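Proyecto de curso: ordenar y empacar los accesorios eléctricos del taller

Autores: Duván Rengifo y Wilmer Castaño
Fecha de entrega: 25 de septiembre de 2020

1. Introducción

En nuestro taller los cargadores y adaptadores de corriente se guardaban todos juntos en un cajón grande. Cuando un estudiante necesitaba uno, tenía que sacar primero los otros, y los cables salían enredados. En el mes de julio el profesor nos propuso estudiar este problema como trabajo de la asignatura. Decidimos llamar al proyecto Ranari, que es un nombre corto y fácil de escribir en las etiquetas.

El trabajo trata de una cosa pequeña: cómo enrollar un cable, en qué caja ponerlo y sobre qué mesa hacerlo.

2. Objetivos

El objetivo principal fue definir una manera única de guardar los adaptadores, para que cada uno tenga su caja. También quisimos saber qué tipo de caja es más cómoda y si la superficie de la mesa tiene influencia en el trabajo.

3. Materiales

Usamos cajas de cartón de dos modelos. El primero, Biklow, es una caja alta con tapa. El segundo, Min, es una bandeja baja y abierta. Compramos también 10 bridas de tela y un rollo de etiquetas de papel. El presupuesto permitido era de 300 pesos por caja y no lo pasamos.

4. Método

Cada adaptador se preparó de la misma forma:

Primero se limpia el cuerpo del adaptador con un paño seco.
Después se enrolla el cable en vueltas anchas, sin apretar cerca de la salida.
El enchufe se deja al lado del rollo y no dentro de él.
Al final se coloca todo en la caja y se escribe la etiqueta.

En total hicimos 162 pruebas de empaque, repartidas entre los dos modelos. Habíamos planeado 200, pero el taller cerró antes para la pintura de una pared.

5. Resultados

5.1 La caja alta

La caja Biklow protege bien del polvo. Sin embargo, el compañero que busca un adaptador debe abrir la tapa para saber qué hay dentro, y muchas veces la deja abierta. En las estanterías ocupa más altura de la necesaria.

5.2 La caja baja

Con la caja Min el contenido se reconoce de una mirada. El adaptador queda apoyado en el fondo con su cable enrollado, y se puede tomar sin mover nada más. La desventaja es que un cable mal recogido se sale por el borde. Por esta razón hay que respetar las vueltas anchas del método.

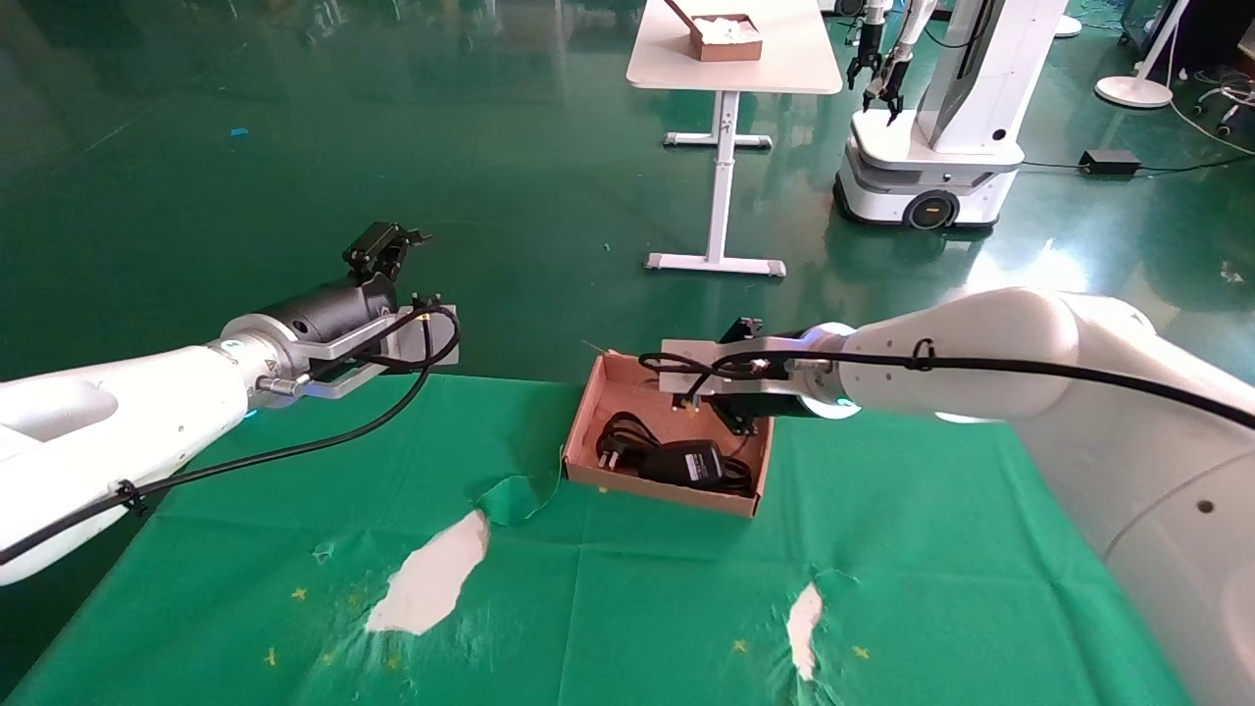

5.3 La superficie de trabajo

El mantel verde de la mesa está gastado y roto en varios lugares, y en uno de ellos se levanta un trozo suelto. Sobre una tela así la caja de cartón se engancha cuando la empujamos, y es mejor levantarla con las dos manos. En el suelo verde también hay restos pequeños. Recomendamos cambiar el mantel y barrer antes de cada sesión de empaque.

6. Conclusiones

Elegimos la caja Min para los adaptadores que se usan con frecuencia. La Biklow se queda para las piezas de repuesto, que casi no se tocan. Wilmer propone escribir la etiqueta en el lado corto de la caja, y Duván prefiere el lado largo; este punto todavía lo vamos a probar.

7. Trabajo pendiente

Falta hacer la lista completa de los adaptadores, con su voltaje y el equipo al que pertenecen. Falta además pedir a la tienda Trumura el precio de un mantel nuevo de la misma medida.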